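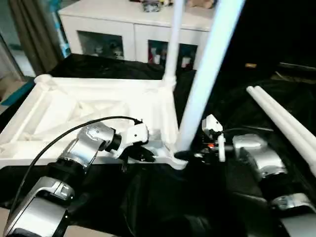 Slide 4. Rules for two-arm assembly cells.

Start with the holding arm. One gripper steadies the frame, the other works at the base of the pole. Our rule at Dernix: the holding arm does not let go until the working arm has backed off. Līga wrote that one after the February review.

Cables next. Leave enough slack for full reach, then check the loop at every joint position — before power, with the arms moved by hand. Inspect again every 90 hours and write it in the log.

Work surface. Dark cloth under white parts. Pull it tight at the corners. Spare tubes go to the side, parallel, outside the sweep of both elbows.

People. Hands stay out while either arm is enabled. Ott will ask about teaching mode. Answer: same rule, reduced speed, one person on the stop button.

Pause for questions, then slide 5, the Tramitz checklist.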